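The long way round to a good night's sleep

I grew up in a house where bedtime was a fixed point, like the tide. Lights out at ten, windows open whatever the weather, and a hot water bottle if you were lucky or had a cough. I slept like a log until I was thirty and then, quite suddenly, I didn't. My mother blamed cheese. My doctor blamed my phone. I blamed the bed, mostly because the bed couldn't answer back, and that's how I ended up on a train to Edthorpe in May with an overnight bag and a pillow under my arm (my own pillow, I wasn't taking chances).

Edthorpe is a market town with one good bakery and a bed shop called Carnwood, which has been selling mattresses on the same corner for 50 years. I'd written to ask if I could spend a day there watching people choose. They said yes, as long as I helped with the lifting!

What I learned first is that people are terribly shy about lying down in public. They pat the mattress. They perch on the edge with their coats on and bounce a little, and then they say "ooh, that's nice" and look at the price. One couple spent longer arguing about where to have lunch than they did on a thing they'd be using every night for the next decade. I'm no better, by the way. I bought my last mattress in the time it takes to boil an egg, and it cost me £2,000, and I've hated it since the first week.

Firmness is the great battleground. Everyone comes in wanting "firm", because we've all been told firm is good for us, a bit like porridge and cold showers. Then they lie on a firm one and their faces fall. There's no agreed scale either, so one maker's medium is another maker's paving slab, and the only way through is to get your shoes off and stay put for a good long while. I dozed off on the third one I tried. Make of that what you will.

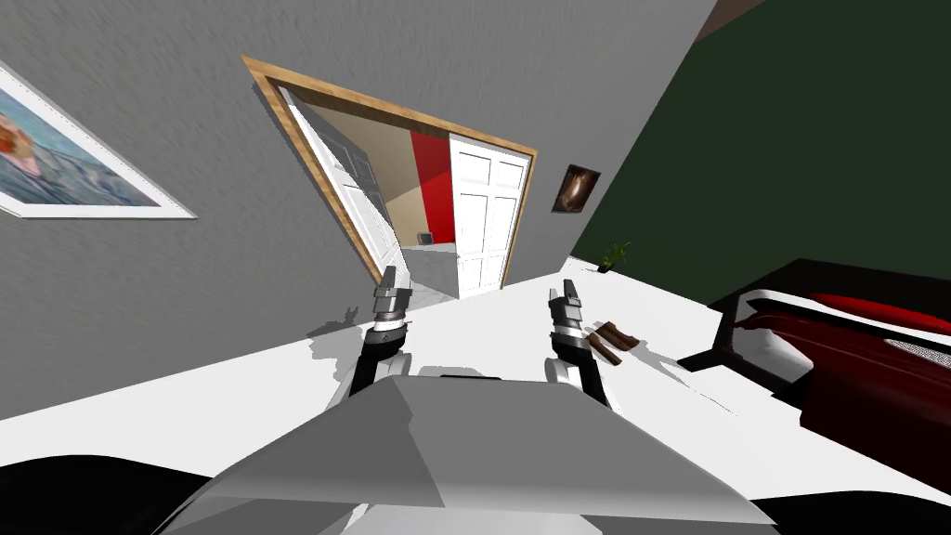
Wouter Kuipers thinks I'm looking in the wrong place altogether. A mattress matters far less than people want it to, he told me over the phone that evening, and he'd happily sleep on a camp bed if the room were cool and dark and he'd got up at the same hour all week. It's the getting up that does it, he said, and most of us would sooner spend the money than set the alarm.

I was a bit put out by this, having just carried half a showroom up a flight of stairs. But I went home and tried it. Up at half past six every morning, weekends included, no snooze button, no lying there scrolling. The first few days were horrible. I was so tired by the afternoon that I put the milk in the cupboard and the teabags in the fridge, and I snapped at a very nice man who only wanted to read the meter.

By the second week something had shifted, though. I was properly sleepy at ten, the way I used to be as a child, and I was only waking once or twice in the small hours. I still woke at 4 now and then, with that awful clear head that wants to go over every silly thing you've ever said at a party. I've started getting up when that happens and doing the ironing with the radio on low. My pillowcases have never looked better.

I've bought some proper lined curtains too, and I've turned the bedroom radiator right down, which has caused a certain amount of muttering from the other side of the bed. We've settled on separate duvets. I can't recommend this highly enough! No more tugging, no more cold feet, and the whole thing takes seconds to make in the morning.

The mattress is still there. I went back to Carnwood's website last night and looked at the one I'd dozed off on, and then I looked at the price, and then I set the alarm for half past six and went up.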